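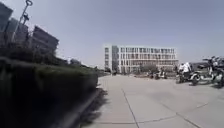

The patient money of Máté Hajdu

The first time I asked Máté Hajdu what he buys, he gave me a list of what he had sold. It took him a long while. He had sold a brewery too early, a shipping company too late, and one bank, he said, on exactly the right morning, by pure luck, while he was waiting for a dentist.

Hajdu manages the Murik fund from two rooms above a bakery in Grimbridge. The fund is small, with 226 investors, and it has not taken a new one for six years. Most of them are former customers of his old employer, who followed him when he left. They receive one letter each February. There is no other news from him during the year, except when somebody dies or the fee changes, and the fee has changed only once. It went down.

His method is easy to explain and, I think, quite difficult to live with. He looks for companies that own something dull which other companies must pay to use: a weighbridge, a cold store, a short piece of pipe. Then he waits until the shares are cheap for a reason that he considers temporary. Sometimes he waits for years, and the cash lies in the fund earning very little, and the letters he receives from his investors become shorter and less polite.

The best known of these cases is Jutener, which rents storage tanks to the paint industry. When Hajdu began to buy, the shares stood at 400 pence and the company had just cut its dividend. He continued to buy while the price fell by half. I asked if he had slept well in those months. He answered that he had slept well but eaten badly.

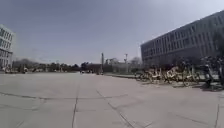

The plaza under a hazy sky, with trees in the distance.

Jutener paid its debts, the dividend came back, and the position became too large for the comfort of a normal person. It was more than a third of the fund before he sold the first share. A risk manager at a bigger house would have stopped him long before that, and Hajdu agrees that the risk manager would have been right to do it.

Peng was the opposite story. He bought it because the accounts were clean and the warehouses were full, and he did not ask enough questions about why they were full. The goods could not be sold. In the letter of that year he gave the loss in the first sentence, and he used the rest of the page to describe the telephone calls he should have made.

I read eleven of these letters before our meeting. They contain almost no forecasts. He writes about interest rates as a farmer writes about rain, with respect and without much hope of influence. About his own salary he writes a full paragraph every year, which I have not seen in any other fund of this size.

There are fair objections to all this. A fund which depends on one man has a problem when the man is ill, and Hajdu has no deputy. He says he is looking for one. One of his oldest investors told me that he was already looking when she joined.

When I left, he was reading the annual report of a company which owns car ferries, starting from the notes at the back. He had not decided anything about it. The shares, he said, were still a little expensive.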